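Questions we keep getting about the hand-held grippers, second edition. Omolara Okeke wrote the first lot. I've cut the bits that turned out to be hopeful. — Ghassan

## Looking after the Canby hand-held grippers

**Is the Canby really maintenance-free?**

No. The Lullitz sales sheet says so, and I'd like to meet whoever wrote it. Ours need a wipe every session, a finger check every morning and a proper strip-down when the jaw starts to feel gritty. If you're doing less than that, you're collecting bad recordings and don't know it yet.

**How often should the finger pads be changed?**

The manual says every 816 hours. I have no idea where that comes from. Fahad Mirani has been writing pad changes in the logbook and our longest-lived set made it to about 300. Go by the surface. Once the ribs have gone shiny, swap both sides together, even if only one looks worn.

**Can I clean the marker with whatever's on the bench?**

Water and a soft cloth. Spray cleaner leaves a haze on the print, and tracking gets jumpy under the ceiling lights long before you'd notice anything by eye. If a marker has lifted at a corner, don't press it back down and hope. Peel it, clean the seat, fit a new one and recalibrate.

**Do I have to recalibrate after every marker change?**

Yes. People ask this one hoping for a different answer. A marker that's a millimetre out gives you a whole afternoon of grasps that are a millimetre out, and the software will report everything as healthy. The routine takes nine minutes.

**Why does the fridge task give so much trouble?**

Take your pick. The door is white and so are the gripper housings, so the edges are hard to separate. The door shelves are tight. Bottles and cans are slippery and they don't weigh the same from one day to the next. Mehwish Mughal also reckons the door seal snags the cable, and I've come around to her view.

Run the cable down towards the floor on the side away from the hinge, and leave enough slack that you can reach the lower shelf without feeling a tug. If you feel it pull, stop and start the take again. 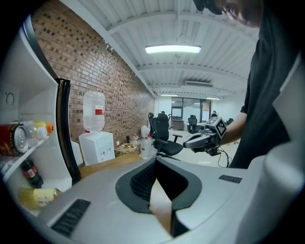 *Fridge door task with the hand-held grippers. Marker on top, cable down to the floor.*

**My gripper loses tracking when I lean in. Is it faulty?**

Probably not. Before you fill in a fault form, look at where your other hand and your head are. Most of the "faulty" units sent to Amna Awan's bench last June came back with nothing wrong. Keep the marker facing up and open to view, and turn your wrist slowly. If it still drops out with a clear line of sight, swap the marker first and the cable second.

**Can I cover the vents? They catch crumbs.**

Please don't. Someone taped over a set and the unit shut itself down halfway through a run. Brush them out with the dry brush from the drawer. No compressed air — it just drives the muck further in.

**Does the Raltska firmware fix the slow jaw?**

It's supposed to. We put it on two units and left two alone, and after a fortnight I couldn't tell which was which. A clean and a dab of the proper grease did more. I'm leaving the rest on the old version until someone shows me numbers.

**What grease?**

The one in the tub marked Niazi, a very thin smear on the slide only. Kitchen oil is not grease. Neither is hand cream.

**What should I check before the first take?**

1. Open and close the jaw six times. Listen.
2. Look at both pads.
3. Check the marker is flat and clean at all four corners.
4. Follow the cable from end to end with your fingers. Kinks near the plug are the usual killer.
5. Record a short test clip and watch it back. All of it.

**Who signs off a repair?**

Amna, or me if she's away. Write what you did in the logbook, including the things that didn't help. "Seems OK now" has been crossed out of that book more than once and will be again.

**Will the next model make all this go away?**

Lullitz say the pads will clip in and the marker will be moulded into the top. I'll believe it when I've dropped one.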